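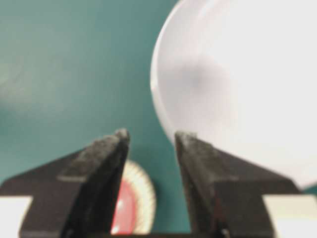
9. Mai, Laborbuch Luchsprojekt Grirkolport

Heute Auswertung der Haarfallen fortgesetzt. Aus dem Winter sind 98 Proben da, davon habe ich jetzt alle aus dem Sektor Plivell in die Tabelle eingetragen. Der Sektor Sedgwick fehlt noch ganz, dort sind die Etiketten mit Bleistift geschrieben und schwer zu lesen. Ich mache das morgen bei Tageslicht.

Extraktion nach dem alten Protokoll, aber Lyse über Nacht statt nur zwei Stunden. Die Ausbeute ist bei Haaren mit Wurzel gut, bei abgebrochenen Haaren fast null. Solche Proben bitte nicht mehr als "negativ" eintragen, sondern als "nicht auswertbar". Das habe ich selber im November falsch gemacht und muss es noch korrigieren.

Genotypen bis jetzt: sechs verschiedene Tiere, davon zwei neu. Ein Männchen (Gavis 7) ist in beiden Tälern nachgewiesen, also hat es die Straße überquert. Das ist für die Frage mit dem Korridor wichtig. Ich möchte aber die Wiederholung abwarten, bevor wir es jemandem erzählen. Marker 4 zeigt wieder Ausfall von einem Allel, deshalb kann auch ein zweites Tier dahinter stecken.

Zur Größe vom Gebiet: Wir haben die Fallen auf etwa 600 Quadratkilometer verteilt, im Norden aber viel dünner als im Süden. Eine Dichte würde ich daraus noch nicht berechnen. Im Entwurf steht schon eine, die habe ich gelb markiert.

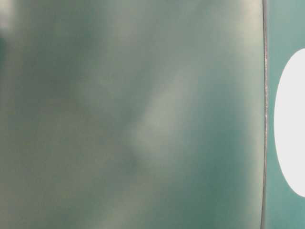 Alasdair Skinner meint dazu, man solle die Dichte ruhig rechnen, aber für Norden und Süden getrennt, und den Norden nur mit dem Fehlerbereich angeben. Er hält auch den Baldrian in den nördlichen Fallen für zu alt, der Geruch ist nach einem Monat weg. Mit der Trennung bin ich einverstanden. Beim Baldrian müsste man in der Wechselliste nachsehen, die hat Graham Garside.

Noch offen:
Platte 3 wiederholen, Marker 4 mit mehr DNA
Etiketten Sedgwick
Ethanol bestellen, die letzte Flasche ist angebrochen
Koordinaten von Falle 12 prüfen, sie liegt laut Tabelle mitten im See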